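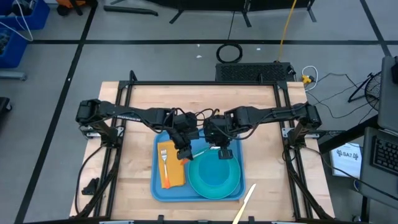
Why do butcher-block tops cup over time? The two faces take up moisture at different rates, so one side swells more than the other.

Search this site Search

4.2 Oiling interval

Manalo and Rangel oiled 16 maple panels in Unadham, four of them on the top face only. The one-sided panels moved most in July – the humid month – and stayed bowed into fall. Panels oiled on both faces kept closer to flat.

Figure 2. Butcher-block table with a teal bowl and a cup on it.
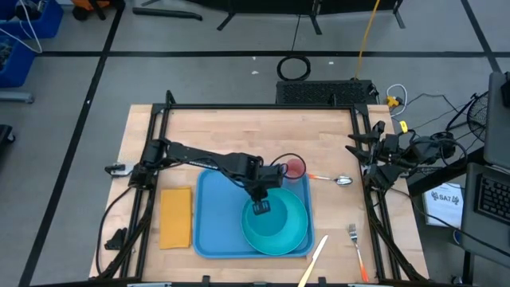

4.3 Edge grain and end grain

End-grain panels were left out of the Unadham work and are treated separately by Choo.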